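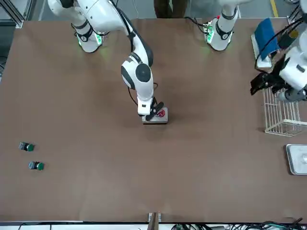 Navero Field 40 tripod review

I have used the Navero Field 40 as my only tripod for most of the spring, mainly for landscapes and a bit of close-up work in the garden. It replaced an old Layug that had served me well until one of the leg locks cracked. I paid for the Navero myself, from a camera shop in Kellbridge.

It is an aluminium tripod with four-section legs and twist locks. Folded, it goes down the side of a normal rucksack with the top poking out. It isn't the lightest you can buy and I noticed it on long walks, but a carbon one would have cost me a good deal more.
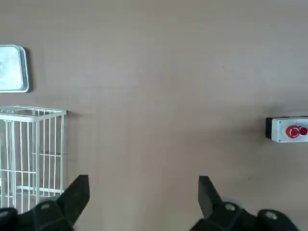 The twist locks are the best part. A half turn frees them and they grip firmly without much force. I took the legs apart after a weekend on the beach, rinsed out the sand and had it all back together before the kettle boiled. The old flip locks never came clean like that.

Legs at full height, centre column down, the viewfinder is just under my eye level. I'm fairly tall, so most people will be fine. Put the column up and things get wobbly. In a stiff breeze I had soft pictures at anything slower than half a second, and hanging my bag from the hook only helped a little. I now leave the column down unless there is no other way.

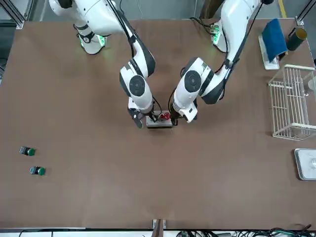
Words: Keegan Ngata
Posted 28/06/2020 in Tripods and Supports

The ball head that comes with it is less good. It holds my camera and a standard zoom without trouble. With a longer lens it sags slightly after you tighten it, so you have to aim a touch high and let it settle. For landscapes I can live with that. For close-ups it got on my nerves, and I swapped in the Griltance head from my old set-up, which fitted straight on.

The quick release plate has a coin slot and no finger loop, so keep some change in your bag. There is a small bubble level by the clamp, but once the camera is on you can hardly see it.
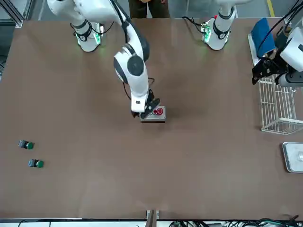 Low-level shooting is fine. Each leg has 2 wider angles, set with a pull-out tab at the top. The tabs are stiff in cold weather and awkward in gloves. To get right down to the ground you need to unscrew the column and fit the short one, which comes in the box along with a hex key and a thin carry bag. The stitching on my bag's strap has already started to go.

The rubber feet screw off, but spikes are sold separately.

Good: leg locks, easy to clean, solid with the column down
Not so good: ball head, stiff angle tabs, carry bag

If you already own a decent head, look for the legs-only version, which my shop had for 50 pounds less.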